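Home & Garden Talk > Sleep > Duvet wars, please weigh in

yamila_r
OK folks, I need opinions before Saturday. My husband sleeps hot, I sleep like a lizard on a rock, and we've been fighting over one duvet for 11 years. I want to try the two-duvet thing (one each, same bed) and he thinks it's basically a divorce. 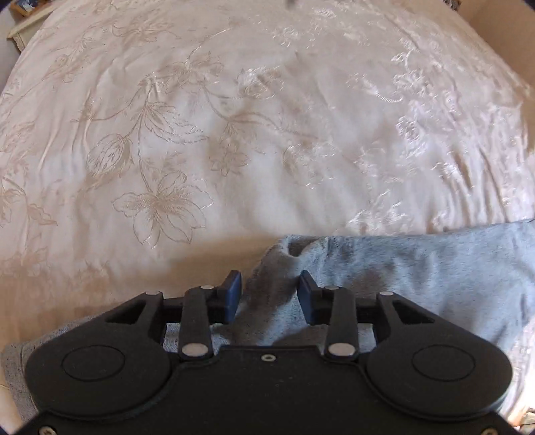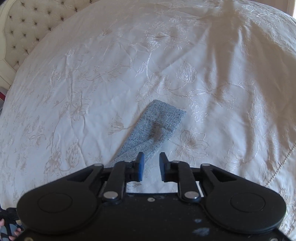 My sister Chaltu did it first and she swears by it, says she stopped waking up at 3 every night with a cold back. My worry is the making-the-bed part. I like a bed that looks like one big calm thing, and with a pale woven floral cover like this, those long vines need to run across without a break or it'll bug me forever. Two smaller covers side by side and you'd have half a lily in the middle! Does anyone do two duvets and still have a nice looking bed?

Distoler
Two duvets, six years, still married. Throw a big bedspread over both in the morning and you're done.

pornov_mom
I'm with your husband, sorry. We tried it for a winter and there's this canyon down the middle where all the cold air lives. Went back to one king size and a fan on his side.

yamila_r
Ha, he's going to love you. Was the canyon bad even when you overlapped them?

pornov_mom
Overlapping worked until somebody rolled over. So, never.

wyss80
Canyon only happens if you buy them too narrow. Get two that each hang well over the side and there's plenty to tuck. And wash them separately, a single fits in a normal machine and a king doesn't. That alone sold me.

Distoler
Agree with wyss80 on the washing. Disagree about tucking, I kick everything out by midnight.

Ziltov
Has he tried just wearing less to bed? Mine wore sweatpants and complained about the heat.

yamila_r
Ziltov... flannel pants. In July. I'm going to go have a talk with him and then order the two singles anyway.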